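The Second Breakfast of Olport

Why a small harbour town still cooks for everyone at nine in the morning, and why you should go hungry 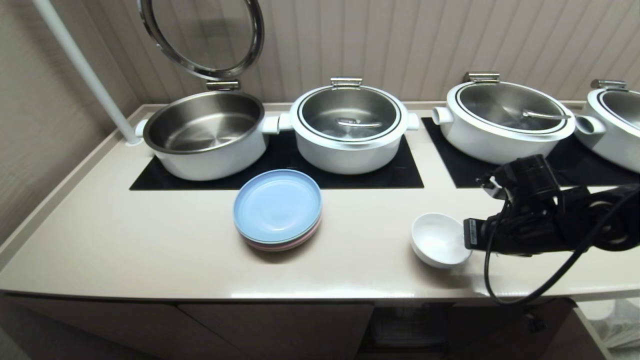
White pots with glass lids along the back of a serving counter.

The first thing I ate in Olport was a bowl of barley porridge with smoked haddock and a lump of butter the size of a walnut, and I have been trying to make it at home ever since. I can't. Mine comes out like wallpaper paste. Theirs was loose and savoury and peppery, and the woman next to me on the bench had already finished hers and gone back for more before I'd found a spoon.

They call it second breakfast, and it belongs to the boats. Crews used to come in having eaten a heel of bread before dawn, and the town fed them properly once the catch was landed. There are fewer boats now, but the meal has carried on without them. At 9 in the morning the doors of the old net store open and in comes everyone: teachers on their day off, a postman, two lads from the boatyard, grandparents with pushchairs.

Gion Widmer has run the kitchen for 15 years. He grew up in the mountains and had never seen a haddock with its head on until he moved here, and he talks about fish with the zeal of a convert. "People think breakfast has to be sweet," he told me, chopping parsley at terrifying speed. "Why? You've been asleep all night. You're starving. Have some soup!"

And there is soup — leek and potato in winter, a thin green pea broth from May onwards, and now and then a brick-red thing with mussels that sells out in minutes. There are eggs baked in cream. There are oatcakes from Grorkden, further up the estuary, where they roll them thinner and bake them darker than anyone in Olport will admit to liking. (They like them. The basket was empty by half past.)

What I love most is how the food is made to wait. A soup that has to sit warm for two hours is a different animal from one that goes straight to the table, and Widmer builds his recipes around that. Beans go in a little firm. Herbs go in at the very end. Cream is stirred through in small batches, and the porridge is let down with hot stock every so often so it never sets.

Ronaldo Yap, who bakes the bread, starts in the small hours and makes 50 loaves, all of them the same: a round, floury white with a bit of rye in it. I asked whether he ever fancied doing a sourdough or a seeded loaf. He looked at me kindly and handed me the crust end, still warm, with dripping on it. I dropped the subject.

A bowl and bread costs £5, and you can stay as long as you like. Most people do. By eleven the talk had moved on to tides, somebody's knee and whether the ferry timetable would change again, and a very old man was teaching me the right way to butter an oatcake. You do it on the underside, apparently, where it's smoother. I've done it that way every morning since.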